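### 4.2 Débarrasser et dresser : la tâche du fruit

On nous demande souvent, avec une impatience que nous partageons volontiers, si les machines savent enfin mettre la table. Notre réponse, après une bonne partie du mois de septembre passée sur le banc simulé Hevwood, reste prudente, mais nettement plus joyeuse que l'an dernier ! La tâche retenue est d'une simplicité presque enfantine : saisir une pomme, la porter jusqu'à une assiette, l'y déposer sans la faire rouler (figure 3). Chacun de nous l'accomplit en pensant à autre chose, et c'est précisément ce qui la rend intéressante.

Nous avons entraîné la politique Willel sur 1 377 démonstrations, puis nous l'avons évaluée sur des positions de départ jamais rencontrées. Elle réussit dans 68 % des essais, contre 52 % pour la méthode de référence Taken, à budget de calcul identique. La saisie elle-même ne pose plus guère de difficultés (nous en avons été les premiers surpris) ; l'essentiel des échecs survient au lâcher, quand les doigts s'ouvrent un peu trop haut et que le fruit rebondit sur le rebord.

Reste la question du second bras. Nous lui laissons la liberté de bouger, car une cuisine ordinaire réclame bien vite les deux mains, ne serait-ce que pour tenir un bol pendant qu'on le remplit. Dans la tâche présente, il n'a pourtant rien à saisir, et la politique doit apprendre à le garder à distance. Le protocole Ngcobo, que nous reprenons à la section 5, pénalise d'ailleurs tout contact inutile avec la vaisselle. De là à confier à ces bras un vrai service du soir, il y a un pas que nous nous garderons de franchir, si tentant soit-il. 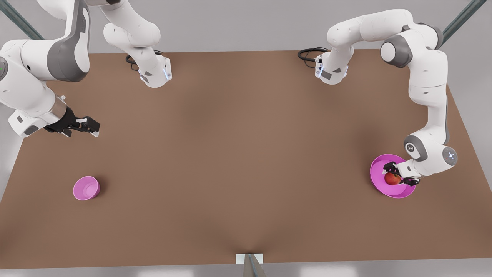 **Figure 3.** Tâche du fruit en simulation : la pince gauche tient la pomme au-dessus de l'assiette, la pince droite est vide.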